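Progress report to the Clatbridge fund: learning to pack and unpack from hand-held gripper recordings
Period covered: second half of the first project year
Prepared by Archana Pal, with Tarun Vishwakarma and Wenjie Shi

1. Where the project stands

The recording work planned for this period is finished. The training work is on schedule for the first policy and behind schedule for the second. Spending is within the approved budget, apart from the equipment line explained in section 5.

We now hold 3147 recorded episodes. After checking, 2776 of them are in the training set. The rest were set aside, mostly for lost tracking on one of the two grippers. We have kept them, as Kayode Balogun wants to use part of them to test the new tracking filter.

2. Recording

All episodes were made by people holding the grippers in their hands, with no robot in the loop. Each person works with two grippers, one in each hand, and each gripper carries its own wide-angle camera. The markers on the finger plates give us the opening width for every video image. The position of each gripper is worked out afterward from the video and the motion sensor.

The tasks in this period all involved soft containers: lunch bags, pouches and a drawstring sack. We chose them after the first report, when the reviewers asked whether the method would hold up on objects that change shape when touched. The items moved in and out were small packets and other light goods that can be held between two fingertips.

Recording took longer than planned in the first weeks. People tended to hurry the last part of each episode, and the gripper was often pulled away before it had fully opened. Wenjie wrote a one-page instruction sheet asking for a short pause before and after each grasp. Episodes recorded with the sheet in use needed much less trimming, and we have gone back and trimmed the older ones by hand.

3. Training results so far

The first policy handles single items with one arm. It was trained on the one-handed part of the set and tested on the arm at the Ernbridge lab. In 100 test runs it picked up the item and placed it in the bag 41 times. That is below the target in the proposal. Most failures came at the grasp: the fingers closed too high on the packet, or closed on the lining together with the packet.

We think the height error comes from the camera mount. The mount on the Ernbridge arm sits a little farther forward than the one on the hand-held grippers, and our correction for this was too coarse. Tarun has measured both mounts again and the correction has been redone. A second round of test runs will be made with the same bags and the same starting positions, so the two rounds can be compared directly.

The lining problem is harder. A person feels the cloth and backs off, and the policy has nothing like that to go on. We are adding short episodes in which the person catches the lining on purpose, lets go and tries again. It is too early to report any effect.

The second policy, for both arms, has been trained once on a small part of the data. It runs without faults but the two arms do not wait for each other. No test figures are given for it here.

4. Data checking

Every episode is checked by software for missing images and sudden jumps in position. A person then watches it at double speed. Kayode has rewritten the labeling tool so that grasp and release times can be set with two keys. The old labels were carried over. We found that two of us had marked "release" differently, one at the moment the fingers start to open and the other at full opening. The first meaning is now used throughout.

5. Equipment and budget

Four sets of finger pads were replaced. The ridges wear down at the tips faster than we had allowed for. The new pads came from Druson at a higher price, and this accounts for the overrun in the equipment line. We ask to cover it from the unspent travel money. Aslak Eklund has the quotes and can send them on request.

6. Staffing

No changes. Wenjie moves to full time on the project in November.

7. Next period

Repeat the one-arm test runs with the new mount correction.
Record the retry episodes for soft linings, with both left-hand and right-hand grasps.
Train the two-arm policy on the full set.
Send a first version of the data to the Arnardóttir group for an outside check of the labels.
Decide whether zippered bags stay in the task list. The current plan covers bags that are already open.

Questions about this report should go to Archana Pal.

A packet held between the fingertips over an open lunch bag, with the second gripper at left.
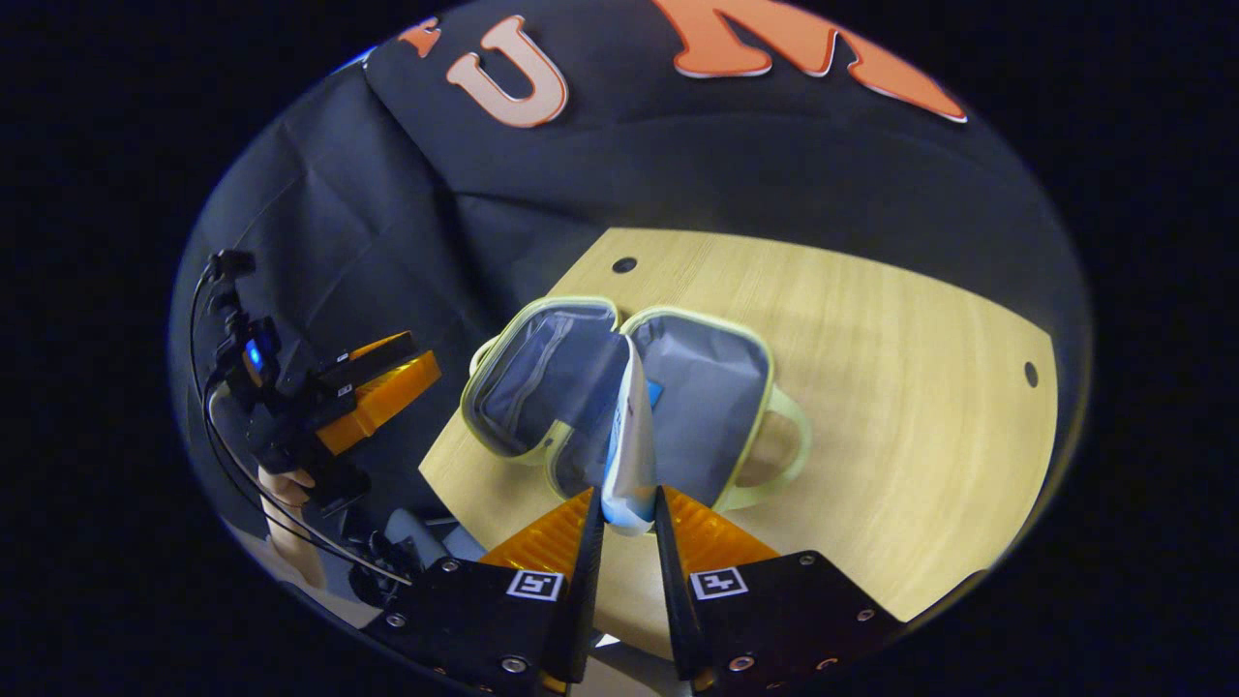

Page last changed: Saturday, 4:20 p.m.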